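Trusley library reopens its workshop wing in May

Good news for anyone in Trusley who likes making things! The library's workshop wing opens its doors again in May, after a winter of rewiring, painting and a whole lot of sweeping. Doors open at 6 in the evening, and the first night is free for everyone, card or no card.

The old wing had two rooms and one very tired radiator. The new one has proper heating, wide windows on the Cornis Street side and space for 12 people to work at once - a huge step up for the sewing circle, who used to share their corner with the tax forms.

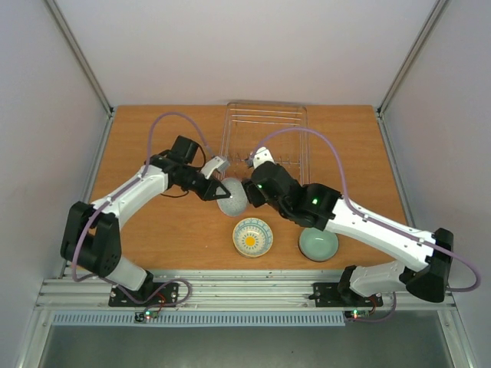

Evening classes start the same week. There's bookbinding, clock repair, beginner's quilting and a bread course that filled up before the flyers were even printed (a second one is on the way). Each class runs for six weeks and costs 15 dollars, with thread, paper and flour included.

The Zwane bus will stop right outside on class nights, and the last one back to Drondport leaves at 9:15, so there's time to stay and chat. Sign-up sheets are at the front desk now. Bring an apron if you're baking, and bring that clock that stopped years ago - the repair group would love to see it.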